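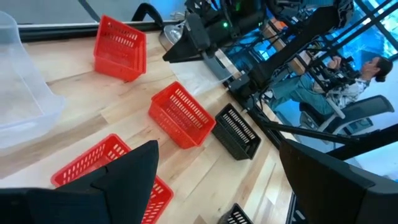
October 15, 2020

Gripper comparison, basket task, day two. Same two arms, same table, swapped fingertips only. Zestilon tips (the long angular ones) vs the Breston pads Levente wants to move to. Writing this up fast before I lose the bench.

**Setup**
- small slotted baskets, red and black, empty
- teleop from the handheld, no scripted motion
- 20 picks per fingertip set, right arm parked unless we need it for a handover
- wrist cams on auto exposure (see below, bad idea)

**Zestilon tips**
Good at getting over a rim. Point goes in, close, lift. Trouble is the slots: if I come in low on the long side the tip wants to go through a slot and then the basket comes up crooked and won't release. Had to jog it off by hand a couple times. Backing off the close force to 400 helped, that's raw controller units, Igor still hasn't given me the conversion to newtons. Below that it slips on the black ones. Not sure if that's the plastic or just me.

Also the fingers eat a lot of the wrist view. Anything sitting low left dissapears behind the finger right when you want to see it. Drove half of those picks off the other arm's camera.

**Breston pads**
Flatter, more forgiving on the long side, don't find the slots at all. Rim grabs are worse, the pad is too thick to get in when two baskets are close together. Ended up nudging one away first every time. Slow. Levente's idea is to shave the pad at the front, I'd want a spare set before anybody takes a file to them.

**Camera**
Windows are killing us in the afternoon. Pale table plus daylight and the exposure hunts whenever the wrist rolls past roughly 90 degrees. Black baskets go to mush, red are fine. Lock exposure tomorrow, try the blinds, in that order so we know which one did it.

**Controller**
Handheld felt laggy on the close. Not the open, just the close. Semwal firmware is still the May build, so update that before blaming the grippers. Igor has the cable.

**To do**
- redo Zestilon set w/ exposure locked
- offset baskets to a fixed grid, today was just wherever they landed and its not a fair comparison
- ask Lustico re lead time on spare pads, and what colour stock they have (would prefer grey, black on black is hopeless in the wrist cam)
- Levente to check wrist screws on the parked arm, heard a click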